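Ticket 544: long run distances short after watch sync
Status: open, waiting on reporter
Product: Jandard running watch, Corrigan training log (web)

**Reported problem**

Runner is training for the Adura Marathon. Every run over 90 minutes comes into Corrigan shorter than the watch shows at the finish. Last Monday's run read 29.4 km on the wrist and 27.1 km in the log. Total time was the same in both places, so the average pace in the log came out far too slow. Short runs match.

Reporter has eight long runs affected since January and wants the weekly totals fixed before the taper starts.

**Checked so far**

1. Units. Both sides set to kilometers. No change.
2. Auto-pause. It was on in the log and off on the watch. Turned off in the log and synced the same run again. Distance still 27.1 km.
3. Battery saver. The watch drops to a slower GPS rate when the charge falls under 20 percent. Reporter says it finished that run at 61 percent, so it should not have switched.
4. Footpod. Reporter owns one but took it off in the fall. It was still listed as a paired sensor. Removed it and restarted the watch.

Ran a test after step 4: two hours easy on the river path at Jidalwood, out and back. Watch 20.8 km, log 19.3 km. The footpod was not the cause.
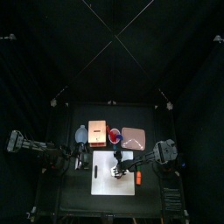 Next I asked for the original file from the watch, copied over by cable and not through the phone. It has the full distance in it. The copy that went through the phone app is missing 198 track points, all in one block starting at 1:31:10. The log draws a straight line across the gap. The river path bends a lot there, and the straight line cuts the bends off.

Heart rate is present for the whole run in both files. Only position is dropped.

**Cause (likely)**

The phone app sends position data in parts. On a long run the second part starts before the first is confirmed, and the points in between get lost. This fits with short runs being fine, as they go over in one part. I have not been able to make it happen with the phone next to the watch and the screen kept on. With the phone locked I got it on three tries out of four.

Phone app is build 238. Reporter was on the build before that in December and does not remember any trouble, but the longest run that month was 70 minutes, so that doesn't tell us much.

**Workaround**

- Finish and save the run on the watch as usual.
- Turn off Bluetooth on the phone before the watch starts to sync.
- Connect the watch by cable and copy the activity file to the computer.
- In Corrigan, delete the short version of the run first, then upload the file. If both are there, the log keeps the older one and hides the new one.
- Check the distance against the watch.

Shoe mileage does not update when a run is deleted. It has to be changed by hand on the gear page.

**Reply from reporter**

Did this for the last three long runs and all three now match the watch. The older five are no longer on the watch, which had overwritten them. Asked if the distance can be typed in.

It can, under Edit run, but the map and splits will stay wrong. Told reporter to type in the watch distance where it was written down and leave the others alone.

**To do**

- Reporter to send the phone model and the app log from the next long run, phone locked.
- Pass both files from the Jidalwood test to the phone app team.
- Add the delete-first step to the upload help page.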